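**Head camera roll breaks my door-handle approach in sim (double door, two arms)**

posted by tiltedhorizon

Hi all, long-time reader, first real post. I've been putting together a door-opening task in Gralura for a two-armed mobile base, and my approach planner goes sideways whenever the head camera is rolled. I mean that pretty literally. With the head level, the handle detector gives me a pose, I transform it into the base frame, the planner makes a pregrasp and off we go. With the head rolled over, the pregrasp lands off to one side and the left arm starts reaching for a spot next to the handle.

My setup is a double doorway with green trim, one wood-textured leaf and one white one, and a hallway behind. Teal handle on the wood side, orange knob on the white side, picked so the segmentation would have an easy time.

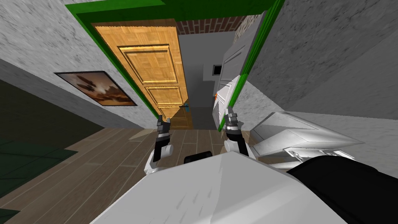 The detector itself seems fine. I drew its masks over the renders and they sit right on the handle, rolled or level. The depth looks sane too. What I get is an error that grows with the roll angle – nearly nothing when level, about 9 cm at the worst. My loop runs at 60 Hz and the detector at 5 Hz, so I'm reusing old detections between updates, if that matters. I've already tried:

- recalibrating the camera extrinsics (same numbers came out)
- swapping the Mimeck planner for plain straight-line IK (same miss)
- turning off the base controller so nothing rolls forward during the reach

Has anyone run into this? I've lost most of a week to it and would love to get back to the actual task.

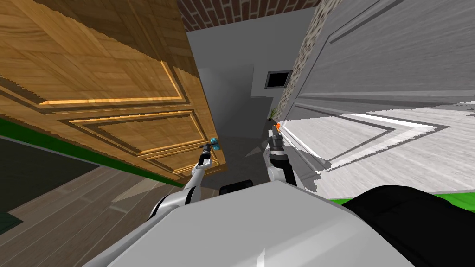
**Eduardo Meireles**

Your second bullet pretty much clears the planner, so I'd leave Mimeck alone. I'd look hard at where you apply the camera transform. When the detector finishes, are you using the head pose from when the image was rendered, or the latest one? At 5 Hz the head can move a long way between those two, and if your head is still turning when the reach starts you'll see just this kind of sideways miss.

Quick test: park the head at a fixed roll, wait 2 seconds, then detect once and print the handle position in the world frame. Do it again level. If the two match, it's timing, and you want to store the head pose along with each image and look it up by stamp. If they don't match with everything standing still, then it's the transform chain, and I'd check the rotation order first. I had roll and pitch swapped in a Leinonen config from December until spring and never noticed, as my robot only ever looked straight down.

Also, your extrinsics calibration – did you collect any poses with roll in them? If they were all level, getting the same numbers back doesn't tell you much.

**knobturner**

Same thing happened to me, I just locked the head level. Works.

**pf_drendier**

Locking it is OK if you can see the handle that way, but with both arms up in front of the camera you may need the odd angle. I'm on Drendier, so the names will differ, but check whether your simulator reports quaternions as wxyz or xyzw. Mine changed the order in an update and my level case was still close enough to pass the tests. Go with Eduardo's parked-head test before touching any of it, though.

**tiltedhorizon**

Ran the parked test and the positions don't match, so it isn't timing. And no, there was zero roll in my calibration poses, oops! Going through the rotation order now – I'll post the diff when I have one.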